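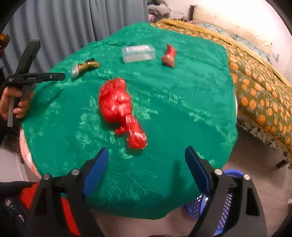

Well, the Trimcombe costume library is open, and your grant got us there! We've had the keys to the old D'Souza shop for 9 weeks now, and the rails went up in the second of them. The lending side is busier than I dared hope, mostly school plays and one very large wedding. Donations keep coming in too, and I do the first sort at my place, where a big red plastic bag on the green tablecloth is pretty much how my evenings look these days. We've cataloged 375 pieces so far against the 400 I promised you, so I'm a little behind there, mainly thanks to hats (hats take forever to measure).

Money next. The rails and hangers came in under budget, but the steamer from Clevola cost more than they first quoted me, so those two pretty much cancel out. I haven't touched the sewing class money yet. Cendau Hall can't give us a room until September, and I'd like to hold the funds over for that if you're okay with it - the sign-up sheet is already full.

Still to do: shelves for the shoes, a better lock on the back door, and a late fee people will really pay. I'll send receipts with the next report, along with the hat numbers.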